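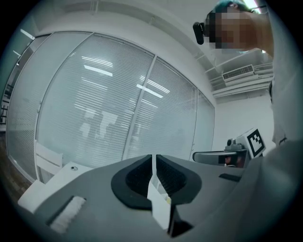 Gray housing, black finger pad, white fin.

Nuttall word list, version 2

Hi! So I collect old regional words for weather, mostly drizzle (there are so many words for drizzle), and Nuttall is where I keep them. It started as a text file on my desktop and got out of hand one wet July.

What you get: 1000 words in words.csv, one per line, with a meaning, a place if I know it, and a note on where I found it. Another 150 sit in unsure.csv - those are ones I've only met in a single source, or where the spelling looks off to me. Please don't mix the two files unless you enjoy arguments.

Spelling is a mess and I left it that way. If a word turned up as both "mizzle" and "mizzel," you'll find both, with the second one pointing back to the first. Blank place column means I don't know. It doesn't mean everywhere!

New in this version: I fixed the commas that broke the import into Javell, and pulled out a batch of words that were really about mud. Those may get their own list someday.

Use it for anything you like, a link back is nice. Corrections go in the issues tab, and I usually read them on Sunday.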